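Reading a blood count over years: an interview with Ignacio Kowalczyk

Ignacio Kowalczyk has run the hematology bench at the Unora clinic in Bridovik for most of his working life. His department handles routine counts for outpatients with slow-moving blood conditions, many of whom come in only two or three times a year. We spoke in September, after the morning run had been signed off, about platelets: what the number means, why it moves, and what a patient can reasonably do with a printed result.

He started with the units. "The report gives platelets in thousands per microliter, or in billions per liter. The figure is the same either way. A result of 90 is 90 in both systems. People change hospitals, see a different unit in the column and think something has happened."

A count of 90 is below the range printed on most reports, whose lower limit is usually 150. Kowalczyk does not regard it as an emergency in a patient who has been stable. "If the last four results were close to that, it is a stable result. If the one before was 240, I want to look at the tube."

Looking at the tube is meant literally. Platelets can stick together in the anticoagulant used for ordinary blood counts, a salt called EDTA. The analyzer counts particles by size, and a clump is either missed or placed with the white cells. The platelet count is then falsely low. The remedy is to check for a clot, make a smear, look at it under a microscope and, if clumps are present, ask for a second sample in a citrate tube.

"It is a property of the sample," he said. "The patient's platelets are fine in the body. But unless it is written in the notes, it will be found again at the next hospital, and the patient will be worried again."

The laboratory reviewed its own flagged samples last year. Out of 3,392 counts that the analyzer marked for a possible platelet problem, 1,271 went on to a manual smear. The others were settled by a repeat run or by comparison with earlier results. Kowalczyk would not give a rate for clumping from those numbers, as the flag settings were changed partway through the period.

His colleague Mirko Fabbri, a nurse who takes calls from patients between appointments, joined us for the second half. Most of the calls he gets about platelets concern a single result seen online before the doctor has commented on it.

"They read the red arrow," Fabbri said. "I ask three things first. Any new bruises, any bleeding from the gums or nose, any new medicine. Then I open the old results."

New medicines matter more than many callers expect. Some antibiotics can lower the count, as can heparin and quinine. Aspirin does not usually change the number but makes the platelets work less well, so a person with a modest count and a daily aspirin may bruise more than the report suggests. Fabbri asks callers to read the labels out loud to him - including the vitamins and anything bought without a prescription. He does not tell them to stop a prescribed drug. That goes to the doctor the same day.

Both men were cautious about home testing. Fingerstick samples are prone to clotting during collection, and a slow drip from a squeezed finger tends to give a low count. "I would sooner have one good tube from the arm than several from the finger," Kowalczyk said.

Movness, the records system the clinic uses, can draw a patient's results as a line. Fabbri recommends asking for the printout, or keeping one by hand. The date, the count, the laboratory and any infection in the preceding weeks are enough. A cold can move platelets in either direction for a time, and the entry explains a bump that would otherwise be puzzling a year later.
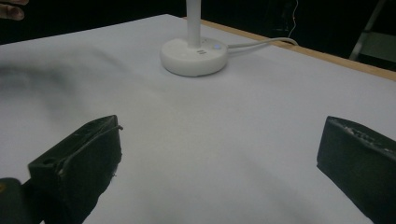

When to call before the next appointment

Fabbri's list is short. Call the same day for a nosebleed that has not stopped after 20 minutes of steady pressure, for blood in the urine, or for a spread of pinpoint red spots on the lower legs. Black stools, a severe sudden headache, or a blow to the head in someone with a known low count should go to the emergency room. A single bruise on the shin can wait for office hours.

Before dental work, he wants the dentist to have the latest count in writing. "Patients say 'my platelets are a bit low.' The dentist can't use that. Give him the number and the date."

I asked Kowalczyk whether patients should try to use the same laboratory each time. He thought it helped, mainly for borderline results. Analyzers differ slightly, and the Azimi branch across town uses an older model than his own. The difference is small at normal counts and matters more at the low end, where a transfusion or a change of drug may be under discussion.

"If you have to change, bring the old results," he said. "All of them, with the comments. The comments are where we write 'clumps seen,' and they are the first thing to get lost when somebody copies out the numbers."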